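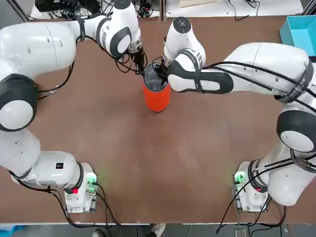
Vastano Two-Arm Recording Station

The Vastano is a tabletop station for recording examples of handling work, so that a learning system can later be trained on them. It comes with two white arms on separate base units, two grippers, one head camera and the Iker recording software. An operator guides the arms through a task and the station saves the arm positions, the gripper opening and the camera view together, with one common clock.

We build it for laboratories and small companies which want to collect their own examples and do not wish to spend the first half year on mounting and wiring.

What it is good for

Tasks where one hand holds and the other hand works. Many of our customers begin with a cup: one gripper at the rim, the other reaching into the opening. It looks easy, but the two arms come close to each other and the operator must learn to keep the wrists apart. After cups, people usually go on to boxes, lids and soft bags.

The station is less suitable for heavy parts, and for very small ones such as screws under the size of a fingernail. For these please ask us about the Hisonton gripper set, sold separately.

How a recording goes

The operator chooses the task name in Iker and presses the foot pedal. The recording starts when both arms are in the start position. A second press ends it. Then Iker asks for one of three marks: keep, discard, or keep as a failed try. We advise you to use the third mark often – failed tries are useful later, and it is difficult to produce them on purpose.

Recordings are stored as one folder for each try. You can play them back at normal or slow speed, cut the beginning and the end, and correct the mark if the operator made a mistake.

In our own workshop we recorded 2356 tries with the first station before we began to sell it. The wrist cable guides were changed two times in this period, and all stations are now delivered with the latest ones.

What is in the delivery

2 arms with base units and table clamps
2 grippers with spare finger pads
Head camera with stand
Foot pedal
Iker software, license for one computer
Cables and printed setup guide

The table and the computer are not included. The computer needs at least 16 GB of memory.

Warranty and orders

The warranty is 12 months for arms and grippers. Finger pads are wearing parts and are not covered. Orders and repairs are handled by Sandhu. Please write the serial number of both base units in your message.

Page updated 9/11/24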